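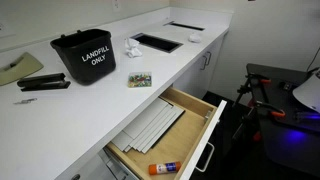
Re the drawer and counter cell: I went through the setup again before the long run and wrote down what I changed, as promised. The arm now works from the home position every time, and the task order is counter first, drawer second. The two chute openings in the countertop gave us the most trouble, and with the black LANDFILL ONLY bin standing left of the nearer one, as it is now, the planner has three dark targets to tell apart. The layout also has the drawer out, the stapler and tape dispenser at the left, and two crumpled tissues on top. Please keep to that layout until I post a new one.

Adelmo Russo wrote on May 21, 2019:

> Can someone post the current settings for the Tustgate cell? The sheet
> taped inside the controller door is from December and does not match
> what I see on the pendant. Also, the gripper faulted twice on me with
> an overcurrent message, both times on the drawer handle. I cleared it
> and carried on, but I would like to know if it is the pads or the
> force limit. And does the Bolter mount need to come off to change
> the pads?

Answers in order.

The December sheet is out of date. Throw it away. The current parameter set is 1178, and it loads at power-up. If the pendant shows anything else, load 1178 by hand and restart the controller before you home the arm.

The fault is most likely the pads. They glaze over on the bar handles, the grip slips, and the controller keeps adding current until it trips. I have seen it on the old pads at up to 2000 cycles and on the Plasto ones at 1000. Change them at 1000 and log it. Leave the force limit alone. Lu raised it once on the other cell and we ended up with a bent finger.

You do not need to take off the Bolter mount. Power down, lock out, then take out the 2 screws on the inside of each finger and slide the pad toward the tip. Clean the seat with alcohol before the new pad goes in. Snug the screws by hand — the inserts are soft and will strip.

After any pad change, redo the touch-off. Use the front edge of the counter, not the drawer, which has some play in the slides. Then run the drawer open and close at low speed with a hand near the stop button. If the gripper lands low on the handle, the touch-off was bad and you need to do it again.

One thing I have not sorted out is the cable at the wrist. It rubs on the bracket when the arm reaches for the far chute. I put a sleeve on it for now, so please look at the sleeve when you do the pads and tell me if it is wearing through.

Spare pads are in the parts cabinet, second shelf. If you take the last pair, post here and I will order more.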